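December 2020

Finished the book on musical memory last night, the one from Oston with the green cover. It took me more than 2 weeks, mostly because I kept going back to the chapter on sleep. The author thinks that a tune you practice in the evening gets sorted out overnight, and that the hands know it better in the morning than they did when you stopped. I have my doubts about how much of this can be measured, but I decided to try it on the piece by Zakharchenko that I have been stuck on since fall.

I played the first 12 bars before bed, slowly, and wrote down where I went wrong. There were four bad places. This morning I played them again before coffee. Two of the four were fine. The left hand jump was as bad as ever, and so was the turn at the end of the line. I will keep this up until the holidays and see what the notebook says. 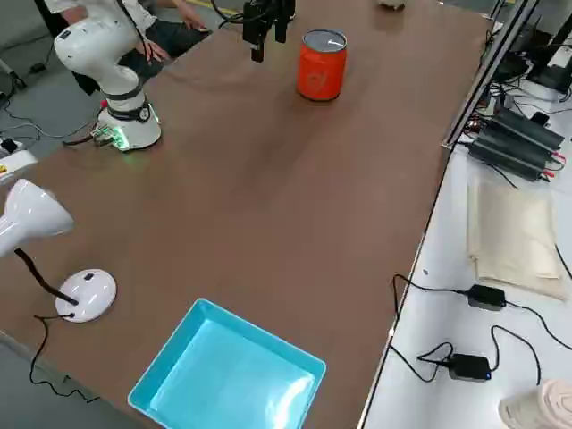

The big brown table, with the white arm at the corner.

Read a long article over lunch on why people get chills from certain songs. It said that the brain makes a guess about the next note and that the chill comes when the guess is a little bit off. I tried to think of songs that do it for me. The Vovby record does, always in the same spot, and I have heard it so often that nothing in it can be a surprise anymore. The article had no answer for that.

Ordered the next book from Wutuvov. It is about painters who lost part of their sight and went on working – slow shipping, so probably not before Christmas. In the meantime I have the library copy of the one on doodling, due back on the 12th.

Snow in the afternoon. Did not go out. Practiced the left hand jump again, then wrote this.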